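Likska 机器人社的纸巾项目,一条长串
11/4/21

1/
好久没在这儿写长串了,先跟还记得我的朋友们打个招呼。这学期我在 Escobedo 学院帮忙带 Likska 机器人社,大家问过好几回我们整天关着门在忙什么,我总是说“在收拾纸巾”,然后对方就不知道怎么接话了。今天晚上有空,泡了一大杯茶,慢慢讲,想到哪儿讲到哪儿,你们也慢慢看。

2/
事情从 September 那次招新说起。往年社里做的都是小车,循线、避障、推方块,老队员做得很熟,新同学来了却插不上手,坐在旁边看两周就不来了。我心里一直挺过意不去的。所以今年想换一个题目,最好是一进门就能上手摸的,哪怕你从来没写过一行程序。

3/
题目是 Guadalupe Huerta 老师提的。她在茶水间跟我说,她家最乱的地方就是一个柜子,纸巾永远散着,为什么不让两条机械臂来收?我当时以为她在开玩笑,端着杯子笑了半天。第二天她把任务写成了一页纸放在我桌上,标题就叫“收纸巾”,我才知道人家是认真的。

4/
任务说起来一句话:地上散着几包纸巾,两条机械臂把它们放进一个敞口的小木盒里。做起来就……唉,往下看吧。顺便说一句,我们报的是 Trarnby 校际挑战赛的“家务组”,规则允许自己选物品、自己布置场地,但场地一旦登记就不能随便改了,这一条后面会害我们吃苦头。

5/
先说钱。社里批下来的布置经费是 500 块,不含机械臂,机械臂是学院实验室的。500 块听着不少,可你要买围挡的墙贴、铺地的垫子、收纳架、木盒,还有一大堆纸巾(对,纸巾是正经耗材,报销的时候财务的老师看了我好几眼)。同学们比价比得非常认真,为了一张墙贴能在群里聊到半夜,我早上起来翻记录翻得手酸。

6/
墙贴最后选了蓝色砖纹的。有同学主张贴纯白,说背景干净,识别起来省事;另一派说谁家是纯白的呀,家里总得有点样子。两边都有道理,我就让他们各写一段理由贴在 302 的门上,大家路过时画勾。砖纹赢了。我个人私心也喜欢砖纹,像个小咖啡馆。

7/
垫子更有意思。负责采购的同学挑了一张奶油色底的,印着粉玫瑰和浅蓝色的蝴蝶,拿来的时候大家都愣了一下,然后就很快接受了,还有人专门凑过去闻了闻说“像我外婆家的桌布”。有了这张垫子以后,愿意坐到操作位上的新同学明显变多了!场地长得亲切一点,人真的会放松下来,这一点我以前带小车的时候完全没有想过。

8/
302 是我们活动的教室,不大,窗户朝着停车场,下午光线变化特别厉害。同一包黄色纸巾,三点看是鹅黄,五点看就有点橘了。所以现在的规矩是训练前先拉窗帘、开顶灯,谁最后进门谁去拉。(通常是我。)

9/
讲讲怎么教机械臂。我们走的是示范的路子:同学用手带着一副操纵手柄做动作,桌上的机械臂跟着做,程序把这一路的关节角度和画面都记下来,攒够了再拿去训练。记录用的软件是社里几届同学接力写的,叫 Flelus,名字没有任何含义,是当年某位学长在键盘上乱敲出来的,改了几次都没改掉。

10/
Flelus 的脾气我得说两句。它存文件的时候如果你急着按下一条,前一条就会变成空的,而且它不提醒你。有一个下午我们辛辛苦苦录的东西一条都没存上,负责操作的小姑娘眼圈都红了,我赶紧说走走走,去吃点心。回来以后两位大二的同学加了个提示音,“叮”一声才能动下一步。现在这个“叮”我做梦都能听见。

11/
到这周为止,硬盘里有效的示范是 2,356 条。我们最早定的目标其实只是 1,000 条,写在白板上的时候还有人倒吸一口气,觉得一学期都录不完。结果录到后来大家有了瘾,课间来十分钟,午饭后来十分钟,白板上的数字一天改几回,擦得那一块都发灰了。

12/
数量多不等于好用,这是第一次训练完学到的。模型学会了一件我们谁也没打算教的事:伸手之前先在半空中停一下。翻回去看录像才明白,大家操作的时候都会犹豫一下,心里想“我先拿哪一包来着”,它把这份犹豫也老老实实学走了。你说它笨吧,它学得可真像。

13/
后来就改成录之前先把顺序说出口。“右手拿黄的,进盒子靠右”,说完了再动。刚开始大家都不好意思,声音像蚊子,录到第三天整个教室都是中气十足的报菜名,隔壁上课的老师还过来问我们是不是在排话剧。

14/
再讲讲纸巾本身,可别小看它。硬的东西好抓,方块、瓶盖、积木,夹住就是夹住了。纸巾包是软的,你从中间夹,两头往下耷拉;你夹边上,它会转;夹得太紧,里面的纸就往一侧挤,包装鼓起来,下一次的形状又跟之前不一样。一包纸巾被反复夹了几天以后,基本上就成了另外一种物品。

15/
所以社里对“什么时候该换新的”吵过一架。一派说包装破了就得换,保持一致;另一派说家里哪有那么整齐的纸巾,开了口的、揉皱的都要会收。Huerta 老师听完,说那就混着放,新的旧的都上。于是场地里就什么样的都有了,揉成一团的纸也留着,当作难题。

16/
左边那条臂我们叫它“姐姐”,右边那条叫“弟弟”,是新同学起的名,没有投票,叫着叫着就定了。姐姐管文件架那一侧,弟弟管木盒那一侧。文件架是薄荷绿色的,里面插着书和白纸,规则要求场地里有“不相关物品”,机械臂碰倒了要扣分,所以姐姐的日子其实比弟弟难过一些,她伸出去的时候得绕着走。

17/
白纸是最大的麻烦。它们从文件架最左边那一格里斜着探出来,手臂带过去的时候容易扫到。我提议过把纸剪短,同学们一致反对,说场地已经登记过了,剪了算改动。唉,我这个做老师的,规则意识还不如学生,惭愧惭愧。现在他们给姐姐专门录了一批抬高手腕再进去的动作,碰纸的次数少多了。

18/
分工的事有人私信问过,一并说了吧。操作的、看画面的、整理场地的,每录完一轮就换位置,谁也不许一直霸着手柄。整理场地听着最没意思,可我发现坐过这个位置的同学,回到手柄上动作会稳很多,因为他们蹲在那儿近距离看过夹爪是怎么碰到包装的。有位原来只肯写代码的同学现在每次都抢着去摆纸巾,摆得那叫一个讲究。

19/
也有家长问我,孩子学这个有什么用。我想了想,没讲什么大道理,就请他坐下来试了一轮。他一个做木工的人,手非常稳,第一包拿起来了,放进盒子的时候磕在了边上,他“哎呀”一声,然后把袖子挽起来说再来。那天他待到我们关灯才走,还顺手帮我们把木盒一角磨圆了。

20/
木盒这一步是现在的重点。浅色松木的,正面敞着口,上头一块平板,像个小架子。难就难在这块板:夹爪得平着从前面探进去,高了会撞板,低了会把纸巾杵在盒口。弟弟的手腕角度我们调了一遍又一遍,有同学在笔记本里画了满满几页的侧视图,画得很好看,我让她留着,期末展示可以直接贴出来。

21/
弟弟的夹爪到了木盒口,盒里左边是白色的一包,右边是黄色的一包,地上还散着好几包等着收,姐姐守在文件架前头。靠前那包浅蓝色带卡通图案的,包装开了口,白纸都鼓出来了,是全社公认最不好拿的一包,大家倒是都很疼它。
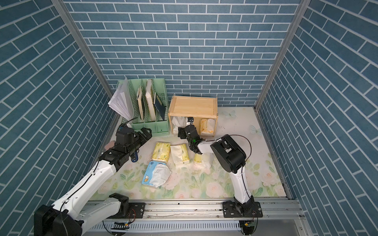 22/
接下来要做的:把浅蓝色那包单独再录一批,姐姐绕白纸的动作重新训练一次,然后去跟 Trarnby 那边确认顶灯能不能自带。302 的门下午都开着,路过的朋友进来坐坐,手柄随便试,记得等那一声“叮”。茶喝完了,我去洗杯子了,大家晚安!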